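Capsule coffee machines: siting, descaling and protecting the worktop

A capsule machine needs less upkeep than a pump espresso machine, but most faults reported in the first two years come down to scale, old water or a blocked drip tray. The notes below apply to the common type with a side or rear tank and a lever on top. Check them against the manual where the two differ.

Position

Stand the machine on a level, heat-resistant surface with enough clearance overhead for the lever to open fully. Do not place it under a low wall cupboard. Steam collects on the underside of the cupboard and lifts the edge of veneered or foil-wrapped boards within a few months. Leave room to lift the tank straight up — tilting it out sideways strains the valve in the base.

Wooden tables mark easily from hot drips and from coffee left under the feet. Keep a plastic tray beside the machine for wet cups, spoons and spent capsules, and wipe the table with a barely damp cloth after use. Oiled surfaces need a fresh thin coat each April and again in autumn.

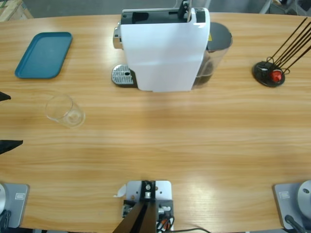 Nesma Morsy
Appliance care editor

With a clear tank, such as the one on this white machine, the water level can be checked without lifting the lid. Look for colour as well as level. Any dark liquid at the bottom of a tank should be tipped away and the tank washed before refilling. Use warm water, a drop of washing-up liquid and a soft bottle brush, then rinse twice. Few tanks are safe in the dishwasher.

Daily routine

Empty the tank overnight. Before the first cup, fill with fresh cold water and run one cycle without a capsule into a plain glass. A glass shows up grounds and flakes of scale that would go unseen in a mug. If flakes appear, descale the same day.

Lift out the metal grate and rinse the drip tray beneath it. Coffee oils dry in the perforations and slow the drainage. A wooden cocktail stick clears them; a steel pin will scratch the plating.

Descaling

In hard water areas, descale every 3 months. In soft water areas, every 5 months is enough. Use a citric or lactic acid product at the strength given on the packet. Do not use vinegar, which attacks some seals and leaves a smell in the pipework. Run half the solution through, wait 20 minutes, run the remainder, then flush with two full tanks of clean water.

Spout

Wipe chrome with a damp microfibre cloth and dry it at once. Cream cleaners dull the finish.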